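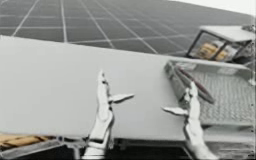
A parent who wrote to the program office in October asked whether students learn as much from a simulator as they would from machines on a bench, and suggested that the course move to hardware sooner. The office is grateful for the remark. The current schedule keeps simulation for the first half of the year, and the bench sessions follow once a team's control code has been accepted.

Two-Arm Handling, simulated workcell. The horizontal fingers of the two grippers point toward each other in front of the white panel. The gridded surface lies beyond, with the metal platform and a long tool to the right.

Remine Student Robotics Project
Gallery, November 28, 2019

The Remine project is the yearly automation course of the Strömberg Technical School. Students work in small teams and write the control code for a pair of simulated arms. Each team is given the same workcell, the same set of tasks and an allowance of 200 simulator hours for the term. Classes last 45 minutes and are followed by open laboratory time.

The first unit covers single-arm motion and gripper control. The second, now under way, deals with coordination: both arms must reach a shared work area without entering each other's path. Teams submit a log of every trial run, including those that were stopped early. As of this update, the class log holds 3,787 runs, against a goal of 3,000 set at the start of the term.

Simulation software for the course is Prilell, which is installed on all laboratory computers. Students who wish to work from home may request a license through the program office. Project files should be saved to the team folder at the end of each session and labeled with the unit number.

Finished work is entered in the Jostent Student Challenge. Entry forms are available in the laboratory and must be signed by the course instructor. Further pictures will be added to this page when the third unit begins.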